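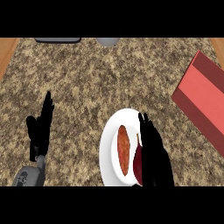
Head view in the sim, letterboxed. Right hand at the plate, left hand open and holding nothing.

September 17, 2024
Plate task, teleop collection in simulation, Gostolwood kitchen set

Purpose: get enough clean demonstrations of the plate task to retrain the two-hand policy. The January set was recorded with the old hand mapping and is not worth converting. Task text for the operator: food items go onto the plate, one at a time, either hand, then both hands back to rest.

Setup
Headset and gloves on station two. Scene is the granite counter from the Dremwood asset pack. Objects for this variant: white plate, long orange item, dark red pear, the red box as a distractor, plus the two gray things at the far side of the counter. Box pose is randomized at reset, plate pose only within a small patch. Retargeting is Cozma, fingertip mode, thumb weight raised one step from last time. Control loop and render are on separate machines again.

Runs
Total episodes on disk after this session: 1017. Of these, 400 are the plate variant. Episode 328 of the variant is the first one with the new thumb weight, so anything before that should be tagged separately when training. I have started a tag file but have not gone through all of them.

Observations
1. Occlusion. From the head camera the right hand covers half of the pear when it comes in from below and right. The operator has the same view, so the final approach is done partly from memory of where the fruit was. Hands render close to pure black and there is hardly any shading on the fingers, which makes it hard to judge how far the fingertips are above the rim. Tried a brighter hand material on a copy of the scene. Easier to drive, but then the images do not match the older episodes. Left as it was for now.

2. Plate sits too low in the view. The bottom band takes its near edge. Either tilt the head down a few degrees or move the plate patch away from the robot. Moving the patch is less work, and the left arm reaches farther out without complaint.

3. Idle hand. When only the right hand is working, the left tends to drift over the counter with the fingers together. It is harmless in the sim, but the policy will copy it. Need a rule for the operators: idle hand goes to the rest pose and stays there. Wrote this on the sheet at station two.

4. Pear contact. The collision mesh is a coarse hull and the stem is not part of it. Fingers pass through the stem with no force, then hit the body later than expected. Two drops came from this. The long item behaves better, although it rolls if released with the hand still moving sideways.

5. Thumb. The higher weight gives a firmer pinch and fewer slips. It also makes the open hand look stiff, with the four fingers following each other too closely. Possibly the glove calibration, not the mapping. Recalibrate before changing anything else.

6. Black bands. Top and bottom bands are written into the saved images. The loader expects them cropped. Checked the Traltwood config: crop is set for training and missing for replay. Fixed in replay, not yet pushed.

Problem with replay
Episode 1719 in the shared index (numbering carries on from the other tasks) replays with the right hand offset outward by a finger width and the grasp misses. Same actions, same seed. Suspect the physics step is being read from the local config instead of the episode header. Did not get to the bottom of it. Do not use replay success as a filter until this is sorted out.

To do
Finish tag file, old and new thumb weight.
Shift plate patch, record a short batch, compare visibility of the plate edge.
Ask for a finer pear mesh or make one.
Recalibrate both gloves, save the files under the station name this time.
Push the replay crop fix.
Step size check on 1719.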